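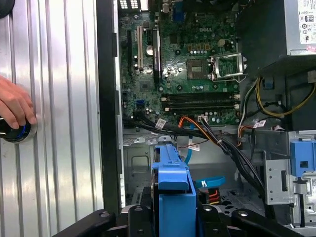

Dell desktop tower, side open, with the blue drive caddy handle

Zamora Park picnic and trail project: November progress report

Hi Bronisława,

You asked for something shorter than last time, so I'll try, but you know me and you know how I get once I start on the park!

The big news is that the lower loop is open. All 1,655 feet of it, from the gravel lot down to the creek and back up behind the ball field. People were walking on it before Risteo had even picked up their cones (I watched a man lift a stroller over the tape, so I guess we can call that demand). The surface is the crushed stone we talked about in the spring, and it's packing down nicely. The one soft stretch is at the low bend by the willows, where the water still wants to cross. Risteo came back and put in a second culvert there at no charge, and I'm keeping an eye on it through the rains before I sign off on that piece.

The picnic area is further behind than I'd like. We have the pads poured and the tables in, all except the two accessible ones, which were shipped with the wrong bench brackets and had to go back. The barbecues from Grillia are sitting in the maintenance shed. I could have had them set last month, but the county wants each one on its own footing with bare ground around it, and our drawing had two of them sharing. So Mieczysław redrew that corner, the county took it, and we dig as soon as the ground dries out a bit. I should have caught that one earlier and I'm sorry.

Trees! We planted 50 out of the 100 in your grant, mostly bigleaf maple and some oak on the upper side where it's drier. The rest are being held at the nursery for late winter, which suits everybody, including the trees. We had such a good turnout for planting day that we ran out of shovels before we ran out of people, and Yaowalak drove home for the ones in her garage. The deer have already found three of the maples, so there's wire going on the others.

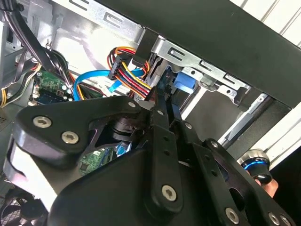

On money, we're in decent shape. The trail came in $700 under Risteo's quote, even with the extra stone at the creek end. I'd like your okay to move that over to the picnic side, where the new footings will eat most of it. If you'd rather it stay on the trail line, I can put it toward the bench at the overlook, but I'd honestly take the footings first. Czesław has the invoices scanned and will send them to you separately in the format you gave us, with the Grillia ones broken out by item.

A couple of things I haven't solved. Parking is the first. The gravel lot fills up by 10 in the morning when there's a ball game, and then the cars start lining up on Treltlow Road, and the neighbors there have been patient but they do have my phone number. I've asked the school if we can use their lot on game days and I'm waiting to hear. The second is the restroom. It's one portable unit, it's too far from the tables, and moving it means a new spot the truck can reach. I have a place in mind next to the horseshoe pits, although the horseshoe people may have opinions.

Between now and the next report I expect to get the barbecues set, bring in the two tables, and put up the trail signs. Bogumił has the sign text nearly done, and your logo is going on the big one at the trailhead. Could you send a cleaner copy of it? The one I have goes fuzzy when we blow it up.

And please come walk the loop! Wear boots if it's been raining. I'm out there most mornings at 8 and I'm happy to show you the culverts, which I realize is nobody's idea of a treat, but I'm pretty proud of them.

Talk soon,
Mrs. Czarnecka's favorite grantee, I hope

Zamora Park Project | Contact the park office | Copyright Friends of Zamora Park | Back to top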